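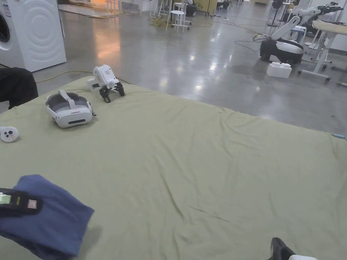

Workshop Notebook, Grirkosgate Serial
Entry for Sunday, March 21, 2021
Kept by: Ailsa Rennie, story desk
Copies to: art, lettering, translation

Purpose of the session

The session was called to settle the open questions in the second arc of Grirkosgate before page layouts begin. The first arc is closed and no changes to it are proposed in this entry. Where the second arc conflicts with something already released, the released pages stand and the new script is to be altered.

Starting material

The old folk story we are working from exists in two tellings. In the longer one, the ferryman refuses the river spirit three times and is drowned on the third. In the shorter one he refuses once, is forgiven, and is made to carry the spirit's lamp for the rest of his life. The first arc used the shorter telling without saying so. Art had assumed the longer one, and several of the background murals in the Lower Gate district show a drowning. These murals have been published.

It was agreed that the murals will be treated as what the people of the city believe, and that the lamp telling is what took place. The difference now becomes part of the plot from episode 15 onward, when Kong sees the mural in the pump hall for the first time and does not recognize himself in it.

Kong

The notes on Kong had become unclear. The following is now fixed.

He is the ferryman, and has been alive since the refusal. He does not know how long. No number is to be given in dialogue.
He does not carry the lamp openly. It is inside the left sleeve, and the sleeve is always drawn longer than the right.
He may lie to other characters. He may not lie in caption boxes.
He does not swim. The reason is withheld until the end of the arc.

Lettering asked if his captions should keep the slanted hand used in the first arc. Yes, with more space between lines. The present spacing closes up on small phones and the translated editions suffer worst.

Skiriris

Skiriris remains the name of the city and of the river under it. Translation has asked twice for two separate names, as some languages will need a different article or ending for each. I have refused again, for the reason that the confusion is used in episode 21, where a character promises to give something back "to Skiriris" and is understood in the wrong sense. Translation will prepare a short note on how each language can keep the line. If a language cannot keep it, we will rewrite the promise for that edition only.

The city map was revised. The east bank had nine gates in the script and eight on the map. The missing gate has been placed behind the tram depot, bricked up, with no label. It should not be pointed out in any episode before the arc's midpoint, but it must be present whenever the depot is drawn.

Read-through of episodes 15 to 18

Read aloud, parts divided among those present, no art shown.

Episode 15. Strong opening. The pump hall scene runs long. At present there are 70 panels and the chase does not begin until panel 48. I have marked the conversation with the depot clerk for cutting down to a single exchange. Her line about the rain must stay, as it is answered much later.

Episode 16. The fight on the tram roof was hard to follow by ear, which is to be expected. The emotional turn at the end was hard to follow as well, and that is a script problem. Kong forgives the younger hunter before the reader has any cause to think he is angry. Suggested remedy — move the broken lamp glass from episode 17 into this one, so that the anger has an object.

Episode 17. Loses its center if the glass is moved. Could be combined with 18. Left open.

Episode 18. The river speaks here for the first time. Three versions were read: full sentences, single words, and no words at all with the other characters answering as though they had heard. The third was the most unsettling and was preferred by everyone except lettering, who pointed out that readers scrolling quickly may take it for a missing balloon. A test page will be made with an empty balloon outline in pale gray. If it reads as an error on a phone, we go back to single words.

Tone

A general observation from the read-through. The hunters have begun to talk alike. In the first arc each had a habit of speech, and these have worn down with so many hands on the script. I have gone back through the released episodes and copied out 169 lines of dialogue, sorted by speaker, to be kept beside the script file. Please consult them before writing new lines for any of the hunters. The oldest hunter never asks a question. This has been broken four times in the current draft, and I am responsible for two of those.

Rights and naming

Brollano holds the audio edition and has asked for the second arc scripts by August. The scripts sent to them must be the final lettered text and not the working draft. Last time they recorded a scene we had already removed, and it had to be taken out after casting was done. They would also like a guide to how names are spoken. The stress in Grirkosgate falls on the first part, and the final "gate" is said as the English word.

Open items

Combine 17 and 18, or find 17 a new center. Story desk.
Test page for the silent river. Art and lettering, together.
Correct the depot backgrounds to include the ninth gate. Art.
Language note on the promise in episode 21. Translation.
Spoken name guide for Brollano. I will write this myself.
Decide what the lamp burns. It has been oil, and in one panel of episode 11 it is clearly a candle. I would prefer that it burn nothing, but this has implications for the glass, and I have not worked them through.

Added after the session: if the glass is broken in 16, Kong cannot be lit from the sleeve in the stairwell pages of 17, which are already penciled. Art to be told before any further work is done on them.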